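¿Por qué la madera tiene rayas?

¡Hola otra vez! Hoy os cuento una cosa que a mí me encanta: leer la madera. Un árbol engorda un poquito cada año y deja dentro un anillo. Si cortas el tronco a lo largo, los anillos se convierten en rayas.
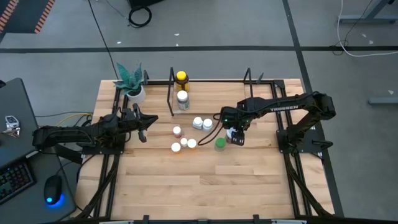 Tablas estrechas con vetas y nudos pequeños.

Los nudos son el sitio donde nacía una rama – yo de pequeña creía que eran ojos. En el bosque de Pasmont conté una vez 69 anillos en un tocón, ¡y tardé muchísimo! 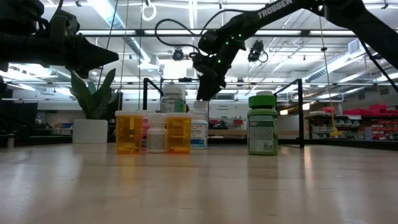

Para que una mesa dure, la madera se lija y a veces se barniza. Cuanto más lisa queda, más luz devuelve, y por eso en una mesa clara como esta se ven los reflejos del techo. Busca una en tu casa y pasa el dedo siguiendo las rayas.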